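Speaker notes: House rules for arms that share a table with people
Ibsa Araya, Lalano
Sun 24 November, afternoon session, 25 minutes including questions

Opening (slide 1)

Say who I am and what we do. Lalano runs tabletop arms on household tasks: dishes, folding, sorting. The Tretari site has 8 tables and we have 16 people trained to work at them. I'm going to talk about the rules we keep on the wall there. Most came out of our incident log, which has 273 entries. A few came from arguments.

Ask for a show of hands: who has a written rule for what happens when an arm touches something it wasn't meant to touch? Wait. Don't fill the silence.

What the rules cover (slide 2)

These sit underneath the formal safety standards and do not replace them. We still do the risk assessment, we still set force and speed limits, we still test the stop button at the start of every shift. If someone asks which standard applies to their cell, tell them to take it to their own safety person. I don't know their cell.

What I can talk about is the layer below that, the stuff an assessor won't write for you. How the table gets set. When a hand may go in. What gets written down.

Contact with the object (slide 3)

Leave this one up for a while. The plate task is the one people write to us about.
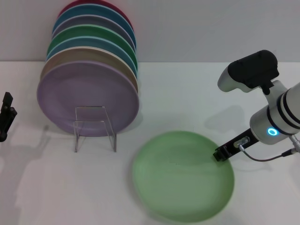

Slide 3. Gripper finger at the near rim of the green plate, seven plates in the stand.

Points to make:

Rule 4, first contact is slow. The arm drops to its contact speed before the finger reaches the rim, and it stays there until the grip is confirmed. We had this as a suggestion for a long time. People skipped it when they were behind.

Rule 5, hands stay off the table while any arm has power. A glowing ring on the wrist is not a permission signal. New people want to read it as one. The only thing that lets you reach in is the stop being pressed and you being the one who pressed it.

Rule 6, cables. Look at the loop by the wrist on the slide. Any cable outside the arm gets checked through the full range of motion before the shift, by hand, at low speed. It needs slack, but it can't be able to catch on the stand or the plates.

Rule 7, both arms count. If the task uses one arm, the other one gets parked and still goes through the same checks. Point out the second gripper on the far left.

Setting the table (slide 4)

Only the items on the task card. No mugs, phones, or tape. The stand goes back on its marks after every reset.

If an item is chipped, it comes out and gets logged. Tello used to keep chipped ones for practice runs and they have stopped, I can mention that, they said it was fine.

Logging (slide 5)

One line per event, written before the next run starts. Time, table, task, what touched what. No blame column. We tried one in the Lonel version of the form and entries dropped off, so it went.

Skip slide 6 if past the 16 minute mark.

Questions

Likely: does slow contact hurt throughput? Yes, some. Give the real answer and move on.

Likely: can we have the rules? Yes, one page, copies by the door.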